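Sorting and Pairing Socks in a Shared Household
Project Report, Home Management Studies
Prepared by Maite Villanueva and Thảo Vương 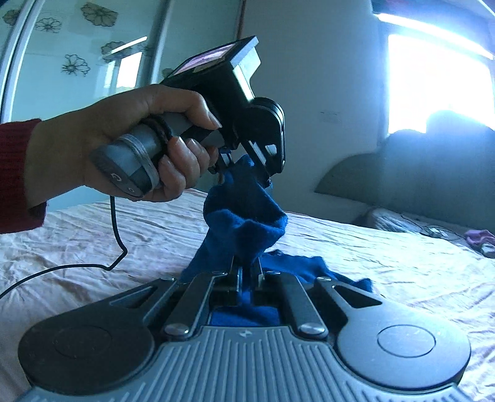

1. Purpose

The project examined how clean socks are sorted, paired and put away in a shared household. Socks were chosen over larger garments for their small size and the ease with which one of a pair is misplaced. The work was carried out in March at the Plomier residence, where 4 students share one laundry area.

2. Method

Clean laundry was brought to the bedroom and spread over the bed. Each sock was straightened from the cuff to the toe before a match was sought. Two ways of storing the pairs were compared: folding the cuffs together, and laying the socks flat, one on top of the other. Unmatched socks were set aside until the end of the session and then checked against those left from earlier loads. A total of 300 socks were handled.

3. Observations

Fuzzy socks required more attention than thin ones. The fabric tends to bunch and twist, and a sock left in that state is difficult to compare with another for length. Dark colors were most easily matched near the window. Folding the cuffs held pairs together well in a full drawer, although Ms. Vương noted that it stretched the looser cuffs. Flat pairs took up less height but slid apart when the drawer was opened quickly.

4. Recommendations

Residents should straighten socks before pairing them and keep one fixed place for singles. Flat storage is suitable for shallow drawers. Thick socks should be stored separately. A further trial, using the deeper drawers at the Gromport residence, is proposed for next term.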